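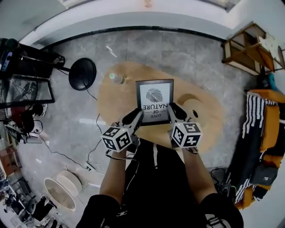 Prembridge Paired Hand-Held Gripper Set, Model 2

Overview
Methods and results
What is in the set
Setup
Known limits
Ordering

Overview

The Prembridge set is a pair of hand-held grippers for recording two-handed manipulation without a robot. The operator holds one gripper in each hand and does the task directly. Each gripper carries a white cube with black-and-white square markers, which gives its position and orientation relative to a head-worn camera. The recordings are used to train policies for two-arm robots with matching fingers.

Model 2 replaces the flat marker plate of Model 1 with the cube. A flat plate is lost when the wrist turns past a certain angle. With a cube, at least one face is normally toward the head camera, including when both hands hold a single rigid object such as a framed picture and the wrists turn inward.

Rigid objects held from two sides are the main use case for this revision. The object ties the two grippers together, so an error in the pose of either one shows up as a change in the distance between them. Thin frames are a demanding case. The contact area is small, and the fingers must press toward each other along a line close to the plane of the frame.

Methods and results

The Cunari test protocol was run on Models 1 and 2 in furnished rooms under ordinary room light. No backdrop was used and the floor was left as found. The task was: grasp a framed picture by its left and right edges, lift it clear of the table, turn it, and set it down. Each model was used for 100 episodes, with the same operators and the same frames.

An episode was counted as usable when both cubes or plates were tracked from first contact to release, with no gap longer than 3 consecutive camera frames. Gaps of 3 frames or fewer were filled by interpolation. Longer gaps were not repaired and the episode was dropped.

Model 2 gave more usable episodes than Model 1. The gain came almost entirely from the turning phase. In the lift and set-down phases the two models were close, and the difference should not be read as meaningful at this sample size.

Two findings affect how the data should be used:

Grip distance drift. While the object is held, the measured distance between the grippers should stay constant. Small drift was present in both models. Subtracting the drift before training made replay on the robot smoother. The correction is included in the Prieto processing package as an option and is off by default.

Head motion. Operators lean in before contact and lean back after it. Poses expressed in the camera frame carry this motion. Convert to a fixed table frame, or to the pose of one gripper relative to the other, before training. The relative form worked better for frames and trays.

The raw recordings, the list of dropped episodes and the processing settings are supplied with the report. The report was last revised 08/02/2020.

What is in the set

Left gripper and right gripper, black curved fingers
Marker cubes, 2, mounted
Spare marker cubes, 2
Cable set
Calibration board
Spare finger pads, 4
Printed setup sheet

The head camera and recording computer are sold separately. The Promonora head mount fits without an adapter.

Setup

1. Mount the head camera and adjust the tilt so both hands are in view at working height.
2. Run the cables down toward the body and leave enough slack for full reach.
3. Record the calibration board from several positions. Repeat if a cube has been removed or struck.
4. Close each gripper fully, then open it fully, to set the finger range.
5. Record one short test episode and check the tracking log before starting a session.

Known limits

Markers blur during fast wrist motion in low light. Shorten the exposure or add light.
A large object held close to the face can hide both cubes.
Force is not measured. Finger opening is recorded, but a firm grip and a light grip on a stiff object look the same in the data.
Glossy cube faces reflect overhead lamps. Cubes shipped after March have a matte finish and can be ordered as replacements for older sets.

Ordering

Sets ship calibrated as a pair. Do not mix grippers from different sets without repeating the full calibration. Replacement cubes and finger pads are listed under Parts. For volume orders, include the camera model and the robot finger type in the request.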